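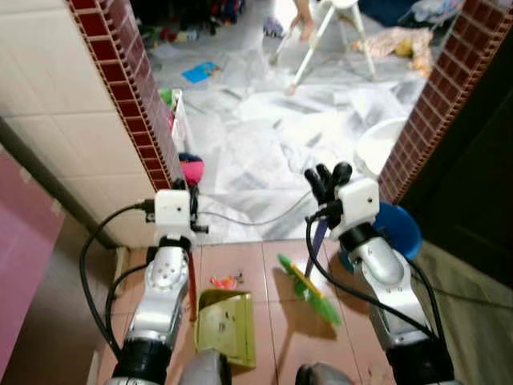

청소하는 집, 룬우드(Lunwood) 소개

룬우드는 집 안 바닥 청소를 맡는 작은 회사입니다. 창문은 안 닦습니다. 에어컨 분해도 안 합니다. 바닥, 문턱, 타일 줄눈, 그리고 욕실과 다용도실 사이의 좁은 자리. 그게 저희 일의 대부분입니다.

페이지를 급하게 고치는 중이라 순서가 좀 뒤죽박죽입니다. 양해 부탁드려요. 요금표는 맨 아래 쪽에 있습니다.

왜 문간부터인가

부스러기는 문간에 모입니다. 방에서 밀려 나오고, 욕실 쪽에서 딸려 오고, 타일 칸 사이에 걸립니다. 분홍빛 타일처럼 색이 있는 바닥은 작은 조각이 눈에 잘 안 들어옵니다. 주황색이나 빨간색 조각이면 그나마 보이죠. 연한 과자 가루는 거의 안 보입니다. 그래서 손전등을 바닥에 눕혀 놓고 봅니다.

저희가 처음 가는 집에서 제일 먼저 하는 일도 문간 확인입니다. 거기 상태를 보면 나머지 바닥에 시간이 얼마나 걸릴지 대강 나옵니다.

쓰는 도구

비싼 것 없습니다. 빗자루, 쓰레받기, 물걸레, 대야. 줄눈용 솔 두 개.

빗자루는 색이 튀는 걸 좋아합니다. 보라색 자루에 연두색이나 초록색 머리, 이런 것. 바닥에 눕혀 놔도 바로 찾습니다. 회색 자루 빗자루를 써 봤는데 고객 집에 세 번 두고 왔습니다. 세 번 다 파우스티노였고 본인도 인정함.

쓰레받기는 입구가 평평한 것만 씁니다. 앞날이 휘면 가루가 밑으로 들어가서 한 번 쓸 걸 네 번 쓸게 됩니다. 색은 상관없는데 창고에는 올리브색이 제일 많습니다. 전에 한꺼번에 사서.

대야는 파란 플라스틱. 걸레 빠는 용도로만. 고객님 댁 대야는 빌려 쓰지 않습니다.

일하는 순서

1. 바닥에 놓인 물건을 한쪽으로 옮깁니다. 대야, 작은 의자, 양동이 같은 것들. 나중에 같은 자리에 돌려놓습니다.

2. 벽 쪽부터 씁니다. 걸레받이를 따라 한 줄, 반대쪽도 한 줄. 벽돌무늬 띠나 타일 띠가 둘러진 벽이면 띠 아래쪽을 한 번 더 봅니다. 먼지가 얇게 앉습니다.

3. 모서리에서 가운데로. 큰 조각은 이때 먼저 주워 담습니다. 빗자루로 끌고 다니면 부서져서 일이 두 배.

4. 쓰레받기를 바닥에 딱 붙이고 조금씩 뒤로 빼면서 담습니다. 남는 가는 줄은 젖은 휴지로 훔치고요.

5. 타일이면 줄눈 방향대로 한 번, 가로질러 한 번.

6. 물걸레는 마지막. 마른 쓸기가 안 끝난 바닥에 물부터 뿌리면 가루가 줄눈으로 들어갑니다. 이건 신입 교육 첫 시간에 합니다.

7. 도구를 헹구고, 쓰레받기 바닥면도 닦고, 물건을 제자리에 놓고 나옵니다.

빠른 집은 한 시간 안쪽. 오래된 타일은 더 걸립니다.

회사 이야기, 짧게

시작은 파나기오티스 페리치(Panagiotis Perić)와 파우스티노 발도비노스(Faustino Valdovinos) 둘이서 했습니다. 원래는 사르베리(Sarberg)라는 타일 가게에서 같이 일했습니다. 한 사람은 배달, 한 사람은 시공 뒷정리. 타일 깔고 나면 가루가 정말 많이 나옵니다. 그걸 쓸다가 손님이 "다음 달에도 와 줄 수 있냐"고 물어봤고, 갔고, 그 옆집도 갔습니다.

가게를 나와서 따로 차린 게 룬우드입니다. 사이가 나빠져서 나온 건 아닙니다. 지금도 줄눈 재료는 거기서 삽니다. 사르베리 사장님이 소개해 주신 집도 꽤 되고요.

첫해에는 사무실이 없었습니다. 도구는 파나기오티스네 현관에 쌓아 놨고 전화도 거기서 받았습니다. 지금 사무실은 올리바레스(Olivares) 상가 149호. 들어오시면 오른쪽 벽에 빗자루가 쭉 걸려 있습니다. 거기 맞아요.

지금까지 다녀온 방문은 약 3503회. 재방문 포함입니다. 장부에 적힌 집 주소는 1438곳. 이사 가신 분들도 아직 안 지웠습니다, 다시 전화 주시는 경우가 있어서요.

플루비타노 과정

플루비타노(Pluvitano)는 저희가 하는 바닥 청소 교실 이름입니다. 이름 뜻은 없습니다. 파우스티노가 지었는데 물어봐도 대답을 안 해 줍니다.

집에서 직접 하시는 분들 대상이고 한 번에 두 시간. 오전 10시 시작. 내용은 이렇습니다.

빗자루 잡는 법. 위 손은 가볍게, 아래 손으로 방향. 허리를 굽히지 말고 자루 길이를 키에 맞출 것.

쓰레받기 각도. 뒤쪽을 살짝 들면 앞날이 바닥에 붙습니다. 너무 들면 담은 게 도로 쏟아집니다. 다들 한 번씩 쏟습니다, 연습용 쌀알이라 괜찮아요.

좁은 곳 쓸기. 문간, 변기 옆, 세탁기 앞. 빗자루를 옆으로 세워 끝 털만 씁니다. 짧은 빗자루가 낫다는 분도 있고 긴 게 낫다는 분도 있는데 둘 다 해 보시면 됩니다.

줄눈 관리. 세제 종류, 솔 굵기, 피해야 할 것들. 식초를 물어보시는 분이 매번 계신데 시멘트 줄눈에는 권하지 않습니다.

준비물은 미끄러지지 않는 신발하나. 빗자루는 저희 것 쓰셔도 되고 집에서 쓰던 걸 가져오셔도 됩니다. 가져오시면 털 상태도 봐 드려요.

12월에는 교실을 쉽니다. 연말 예약이 몰려서 가르칠 사람이 없습니다.

빗자루 바꾸는 때

문의가 많아서 여기 적어 둡니다. 털 끝이 한쪽으로 누웠으면 바꿀 때. 미지근한 물에 담갔다가 거꾸로 걸어 말려 보고, 그래도 안 서면 버리세요. 자루가 돌아가는 건 나사만 조이면 되는 경우가 많습니다. 보관은 걸어서. 털로 세워 두면 한 달이면 눕습니다.

쓰레받기는 앞날에 이가 빠지면 교체. 사포로 갈아 쓰는 분도 계신데 한 번은 되고 두 번은 안됍니다.

저희가 안 하는 것

고객님 물건을 판단해서 버리지 않습니다. 바닥에 떨어진 단추, 나사, 장난감 조각은 작은 그릇에 모아서 드립니다. 쓰레기인지 아닌지는 집주인이 정하시는 걸로.

향 나는 세제 안 씁니다. 원하시면 댁에 있는 걸로 해 드리고요.

닫힌 방문은 열지 않습니다. 청소할 방은 미리 열어 놔 주세요.

사진 찍기 전에 꼭 여쭤봅니다.

요금

기본 방문(욕실 하나, 문간, 다용도실 바닥): 전화로 안내. 집마다 타일이 달라서 표로 못 만들었습니다. 위에서 요금표 있다고 썼는데 아직이네요. 다음 수정 때 올리겠습니다.

정기 방문은 2주 간격과 4주 간격이 있습니다. 대부분 4주로 하십니다.

취소는 전날 오후 6시까지. 그 뒤에는 출장비만 받습니다.

연락

전화 예약만 받습니다. 내선 1864. 오전 9시부터 오후 5시까지, 점심때는 잘 못 받습니다. 부재중이면 문자 남겨 주세요. 바닥 재질(타일, 장판, 마루)이랑 대략적인 넓이를 같이 적어 주시면 답이 빨라요.

사무실에 직접 오셔도 되는데 다들 나가 있을 때가 많으니 전화 먼저 부탁드립니다. 주차는 상가 뒤편, 두 칸.

사람도 구합니다. 경력 없어도 되고 오전에 시간 되는 분. 면접 때 빗자루질 한번 해 보시게 합니다. 편한 옷으로 오세요.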